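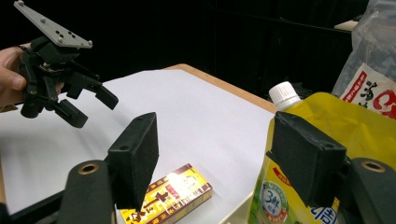
Can a machine put the groceries away yet?

Parts of the job, slowly, with a person close by. Boxes are the easy end of it. Pouches and thin bags are still where things go wrong.

November 5, 2019

Wrote those lines on the back of an envelope at breakfast because Marisa Ferri asked me the question last night on the phone and I gave her a bad answer. She has been reading about the Drekix kitchen machine and wants to know if she should wait for it before redoing her pantry. I told her not to wait.

Went to the Lostdale store after lunch to see their stocking arm again. I had not been since May. It handles 300 items now. Suleiman Lawal runs the back room there and let me stand by the line for most of an hour. Cartons went up on the shelf one after another with no trouble. Then came refill pouches with screw caps. The arm took one by the middle, the pouch folded over, and Suleiman hit the stop button and set it upright himself. He said he does this all day. He has asked for the pouches to come off its list and go back to the night crew.

He thinks the trouble is in the fingers. Soft pads help, but a pouch changes shape as soon as you squeeze it, and a person feels that and lets up a little. I think it is as much the eyes. Clear plastic bags give it fits. So does a shiny box under the ceiling lights. We did not settle it.

Speed is the other thing. It took 75 seconds to do a shelf that I could have done in less, and I am not quick. The store does not mind so much, as it can run at night. At home I would mind.

Bought coffee and dish soap on the way out. Bus was late.

Put everything away when I got home and paid attention to my hands for once. I used two of them nearly the whole time, one to hold the bag open and one to reach in. The Lostdale arm has only the one. I should ask Suleiman if they have tried a pair.

Called Marisa back after supper and read her the envelope. She is going ahead with the shelves. She wants them 6 inches deeper than the old ones, and I said I would come over and help measure.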